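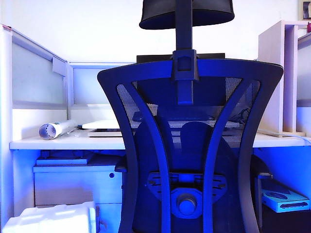
Padano replaces desk chairs at Maddocks office

Apr 9, 2019

Padano has finished replacing the desk chairs on the second floor of its Maddocks office, ending a project that began last June with a staff survey about back and neck complaints.

The company bought 43 chairs. Of those, 40 are in daily use at the cubicle desks and three are being kept in storage as spares. The new model is black, with a mesh back, a separate lumbar pad and a headrest on a vertical post. It takes the place of a padded task chair that the office had used since it moved into the building.

Ferhat Kurtuluş, who runs office services for Padano, said the old chairs were wearing out faster than they could be repaired.

"We were swapping gas cylinders every month and taking arms off one chair to fix another," Kurtuluş said. "At some point you are paying to keep a bad chair going."

The survey drew 213 replies from all of the company's sites. Stiffness in the lower back was the most common complaint at Maddocks, followed by armrests that would not stay at the height they were set to. Several people wrote that they had brought cushions from home.

Four models were tried out over the winter. Each was left at a shared desk for two weeks, and anyone on the floor could sign up for a half day in it. Two were dropped early. One had a seat that most people under average height found too deep, and the other had fixed arms that hit the front edge of the desk before the user could pull in close enough to type.

The final choice was between the mesh chair and a fully upholstered one from the same supplier, Drallov. The mesh chair was preferred by a clear margin, mostly by people who sit on the south side of the floor, where the afternoon sun makes the room warm. The upholstered chair did better with staff who spend much of the day on the phone and lean back while they talk.

Employees who tested the upholstered chair and want to keep it can still ask for one through office services. So far two have done so.

The desks are staying. The white desktops and frosted glass partitions were put in during an earlier renovation and Kurtuluş said there is no plan to change them. The desks are at a fixed height, and that had some effect on the chair decision. A chair for a fixed desk has to go low enough for short users to keep their feet flat and high enough for tall users to reach the keyboard without raising their shoulders. Footrests have been ordered for people who need the seat higher than is comfortable for their legs.

Installation was done over two evenings after most staff had gone home. The supplier's crew brought the chairs up in the freight elevator already assembled except for the headrests, which were fitted on the floor. A handful of employees asked to have theirs left off. Those headrests have been labeled and put on a shelf in the supply room, next to the printer paper, and can be added later.

The change has brought a few complaints. The new chairs are wider at the top of the back than the old ones, and in the narrow row by the stairwell two people who roll back at the same moment now bump into each other. Office services is looking at moving that row of desks forward. The casters were also noisy on the hard floor near the kitchen, and softer ones have been fitted to the chairs there.

Staff have been asked to spend a few minutes setting up their chairs before deciding whether they like them. A one-page sheet has been left at every desk. It recommends starting with seat height, then moving the lumbar pad until it rests in the curve of the lower back, and setting the headrest last. The sheet says the headrest is meant for leaning back and should not push the head forward while typing.

Anyone who would like help can book a 15-minute fitting at their own desk. The fittings are run by Fultano, an outside firm that also carried out the original survey. Sessions are offered in the mornings through the end of the month, and the sign-up sheet is at the front desk.

The old chairs have been sorted into two groups. Those in working order were offered to employees first and the rest of the usable ones will go to a secondhand office furniture dealer. Broken chairs are being taken apart so the metal bases can be recycled. Employees who put their names down for an old chair need to collect it from the loading dock by the end of next week.

The third floor, which has mostly meeting rooms and a smaller number of desks, is not part of the current order. Kurtuluş said a decision on those chairs will be made after a second, shorter survey in June.

Questions about chairs, footrests or spare parts should go to office services.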